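# Oltudura

Oltudura is a set of sewing and mending instructions written out as plain text files, one per job. It began as a folder of notes kept by Lionel Besnard for an evening class and was put into its present shape in October. The files can be read on a phone, printed, or loaded into anything that opens text.

Current version: 8. Last changed 11/16/24.

## What is in the folder

- `repairs/` has the mending jobs: seams, hems, patches, zips, buttonholes, linings.
- `making/` has patterns from scratch, mostly aprons, cushion covers and pouches.
- `terms.txt` is the word list. British terms come first, with the American and French ones after them.
- `stitches.txt` gives each stitch a short code, which the other files use.
- `old/` holds files that have been replaced. Please don't link to these.

## How a file is laid out

Each file starts with a title, a difficulty from 1 to 4, and a list of what you need. The steps follow, numbered, with one action to a step. Notes go at the end under `NOTES`. Measurements are in millimetres up to 1000 and in metres after that. Seam allowances are always included in the cutting sizes unless the first line says `NET`.

Thread is given by weight and fibre, never by shop colour number. The older files from the Guillot notebooks used colour numbers and these have been taken out.

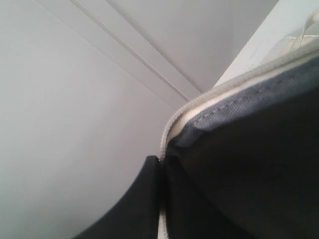 Needle sizes are written in the European system, so a general-purpose needle is 80 and a denim needle is 100. If a file gives two sizes, the first is for machine work and the second for hand work. Hand needles are numbered the other way round, with higher numbers being finer, and this catches people out.

## Converting the files

The script `unport` turns a folder of text files into a single booklet. It takes 2 arguments, the folder and the name of the output:

 unport repairs booklet.txt

Unport does not check spelling or stitch codes. It will stop if a file has no title. Page breaks are put in before each job, and long jobs may run on to a second page with the heading repeated.

There is also an export for Wekeo, the class planner, which keeps only the title, the difficulty and the list of materials.

## Known problems

- Steps for invisible zips assume you own the right foot.
- `making/bolster.txt` gives the wrong length for the piping. Add 40 mm.
- Accented letters in the French terms are lost in the Wekeo export.
- Knitwear is hardly covered.

## Sending changes

Send one file at a time and say which fabric you tried it on. New stitch codes need to be agreed before they are used. Corrections to measurements are welcome from anyone.

Contact: Lionel Besnard | © Oltudura | Back to top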